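Search this site Search

Are the robots ready for my kitchen drawer yet?

I've been following robot hands for years now, and I still get a silly amount of joy out of watching one try to pick up something small. Backflips are fun and all, but give me a machine that can sort the junk drawer! Mine has batteries, twist ties, one mystery key and a bag of 300 picture hooks, and I'd hand the whole thing over tomorrow.

The trouble is that small stuff is hard. My first job was at Kemari, putting little pegs into little holes, 757 of them on a good shift (there was a tally sheet, I was proud of it). My fingers did most of the thinking. I could chat, look out the window, and feel the peg tip find the edge of the hole and drop in. A robot has to work for every bit of that, which is why I love seeing people practice on boards like the one below, with pegs standing on white plates and a hand down at a snarl of thin wire. 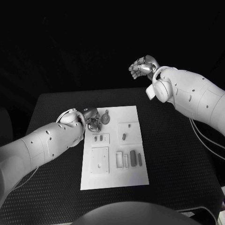 So, can they do chores?

Some! A plain gripper on a shop floor can move the same box to the same spot 3,000 times and never get bored, and that's been true for ages. Floor vacuums, sure, if you pick up your socks first. But wire, cloth, string, anything that bends or tangles when you touch it... we're early. Two arms ought to help a lot, one to hold and one to fiddle, the way I do with a knotted necklace.

Back in November I gave myself a test: clear the drawer in 12 minutes wearing thick ski gloves. I got as far as the twist ties and gave up. Try it, it's great fun, and you'll have a lot more sympathy for metal fingers afterward.

My bet is that shops get the good hands first and kitchens wait a while. I'm keeping the drawer messy just in case.

Contact | © 2021 Tikska | Back to top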